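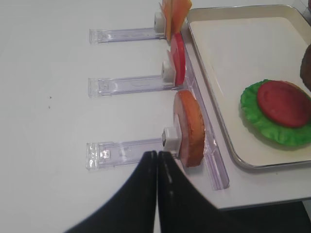 Fingers, food, and a fair amount of doubt

I went into this comparison expecting to be sold something, and I was. Two sets of gripper fingers, one wrist camera and one controller, all of them supposed to make it easier to pick up thin, floppy, annoying things and put them on a tray. The pitch for the Skovis fingers says "any ingredient." The pitch for the Ciltau fingers says "ready in minutes." I have been hearing both of those since my first job with arms, and I still own a screwdriver.

The test was sandwich stuff: cheese, tomato, ham. Noémie Tanguy set up the table and wrote the pick sequence. I argued about the scoring. We ran 334 picks across both sets of fingers and logged 71 as failures, where a failure means the slice was dropped, folded, or missed the tray. I would like to tell you how those split between the two, but we changed the closing speed partway through the Skovis runs and the numbers before and after shouldn't be added together. They are in the log if you want to argue with me.

Notes from the table, 11/11/2021

The holders. Three clear ones, side by side, each with a small white clip at the end that keeps the food standing on edge. I have a problem with this. A slice standing upright is a present to a two-finger gripper. Show me a kitchen where the tomato comes like that.

The cheese. A pair of thin square slices in one clip. The spec sheets love to talk about force control, and cheese is where I'd expect it to pay off. Neither set of fingers could be trusted to take one slice and leave the other. Skovis says this is a matter of tuning. Everything is a matter of tuning.

The tomato. Turned a little in its clip, so from the wrist it looks like a narrow red oval. A camera that has been told to look for circles is going to have a bad time, and ours did until Noémie gave it a second view to work from.

The ham. Much thicker than the tomato. Both sets of fingers did well with it, and I don't give either of them much credit. If your demo video is all ham, I'm going to ask what else you filmed.

The fingertips. Long black fingers with rounded tips, seen nearly shut. From the wrist they take up a big part of the view, low and in the middle, right next to the thing you are trying to grab. Nobody's brochure shows this angle.

The clear rail. It runs down past the right ends of the holders, and it was the thing I disliked most all day. Clear plastic on a white table gives you bright edges and not much else to go on. The Deschamps camera gave us depth readings there that I would call creative. The sales sheet says "handles transparent surfaces." It handles them the way I handle French -- with confidence and mixed results.

The tray. Cream-white inside, raised silver rim. Placing near the middle was fine. Placing close to the rim was where the fingers had to slow right down, and the Fasen controller's idea of slow is a full stop followed by a small hop. We turned the hop off. It came back after a restart.

Lettuce and tomato. One green ruffled leaf in the tray with a tomato slice on it. Lettuce is a terrible thing to place on. It gives when you press it and its height is whatever it feels like. The sequence used a fixed release height, which I said was wrong, and which then worked often enough that I had to stop saying so.

What I think so far

The Ciltau fingers are simpler and I'd pick them if I had to pick today. They took longer than "minutes" to fit, mostly because the mounting screws were a size we didn't have on the bench, but once on they stayed on. The Skovis fingers have more settings and a nicer app. I don't need my fingers to have an app. The company says its pads are good for 3000 cycles, and we came nowhere near that, so I can't tell you if it's true. I can tell you that the Skovis kit costs $3000, which works out to a dollar a cycle if you never buy new pads and believe every word on the box.

The camera is fine on things that aren't clear plastic. I would not buy it for this job, and I'd want to try it again under different lights before telling anyone else to skip it.

The controller is a controller. Stops when told, starts when told, remembers most of what you saved. The manual is better than the last one I had to use, and that was a low bar.

Noémie disagrees with me on the Skovis fingers. Her view is that we gave up on the tuning too early, and that the slower close near the end of the runs was clearly gentler on the tomato. She may be right. I asked her to show me on slices lying flat, out of the holders, stacked the way they come out of a package. That round is planned for December, with the same arm and the same tray, and with the scoring agreed before anyone touches a setting.

If you've used either set of fingers on wet food for longer than a demo, write to me. Vendors can write too, but please send the raw logs along with the adjectives.

Recent posts
Suction cups and the bread problem
Fasen controller: first week, second opinion
What "plug and play" cost us in cables
Deschamps wrist camera, unboxed and unimpressed
Why I stopped trusting cycle counts
Two fingers or three? A short rant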